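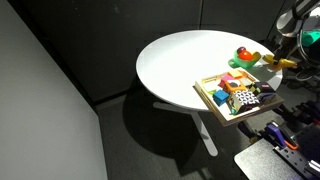 5 min read · 853 words

I get asked for tips on building a robot arm setup at home more than I get asked about anything else, sourdough included, so I've finally put mine in one place. I'm no engineer. I fix things, I like tools, and I share a workshop in Erville with people who are mostly smarter than me. The arm corner took us from March until the leaves were coming down, and most of what I learned was about tables, clamps and lamps. Grab a coffee!

Start with the table

I wasted ages looking at fancy workbenches. A plain round table on a pedestal does fine if you check one thing first: lean on the rim with both hands, all the way around. If it tips or creaks, put it back. Pedestal tables love to rock toward the gaps between their legs, so turn it until a leg points at the side where the arm will reach and the heavier stuff will sit. On carpet, give it a day to settle and then check it with a level again. Ours had sunk on one side and I spent an evening blaming the software.

Get a white top if you can. Colored blocks and toy fruit show up beautifully on white, and so does every crumb, so keep a damp microfiber cloth nearby and no spray cleaner (the shiny streaks confused our camera far worse than dirt ever did).

Put the arm on its own surface

Don't bolt the arm to the table it's working on. When it stops short, everything on the table jumps a little, and then the thing you told it to pick up is a hair away from where it was. We keep the hardware on a separate surface right next door with a perforated plate on it, and I'm a huge fan of perforated plate – you can move a clamp over by a hole or two and never drill again. Buy clamps in bright colors, too. A black clamp on a black plate is one you'll leave behind, swing the arm into, and feel silly about.

Trays and bowls

A shallow wooden tray with raised sides is the best cheap thing in the whole build. The sides stop blocks from wandering off, and at the end of the night you pick up the lot in one go. Sand the inside corners lightly so nothing snags, and rub on a little beeswax if the wood feels dry. If you want the tray in the same spot every time, a bit of painter's tape under two corners holds it and peels off clean. If you want the arm to cope with real life, skip the tape and let the tray sit crooked. We do both, depending on how brave we're feeling.

For round stuff, use a bowl. Toy tomatoes and plums roll, and they always roll toward the arm. Pick one with a rim that isn't too high, or the fingers will knock against it on the way in.

What to practice on

Raid the toy box before you spend any money. Plain cubes first, about as wide as your gripper opens comfortably, then something soft, then patterned ones, then the awkward shapes. Cosmin Grecu, who has the bench across from mine, keeps a notebook of every grab we try, and the last time he read me the numbers it was 358 good ones in a row of plain cubes before we touched a banana. I'd have gone for the banana on the first night, and I'd have been wrong. 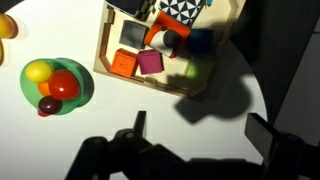 Now, lighting, which is where I'd spend the money if I were starting over. One strong lamp gives you hard black shadows, and the arm throws the biggest one of all, right over whatever it's reaching for. A block that's easy to spot at ten in the morning can just about vanish once the gripper is over it. You can soften things up with a second lamp on the other side, or bounce the first one off a sheet of white foam board. Parchment paper over a lamp is tempting, but please don't – it gets hot. Buy a real diffuser.

If you do want to try it with the harsh light, and it's good practice, take a note of where the lamp stands. I put a dot of nail polish on the floor plate of ours. Works great.

Cables

Leave more slack than you think near the joints and less than you think everywhere else. Move the arm by hand through its whole reach, power off, and watch the cable the entire time. Hook-and-loop straps beat zip ties, as you'll be redoing this over and over. I snipped a perfectly good wire cutting off a zip tie, and the replacement from Cindeck cost me 47 dollars plus the wait.

A few leftovers

Wipe the finger pads with rubbing alcohol before each session. Dusty pads slip, and you'll swear something's broken.

Keep the stop button on the side of your good hand, and hand it over out loud when you swap seats.

Name your saved programs after what they do. I have one called "test2 new NEW" and I'm scared to delete it.

Next up I'm trying printed finger tips from a pattern Cosmin dug up, and I'll post the file settings once I've stopped clogging the nozzle.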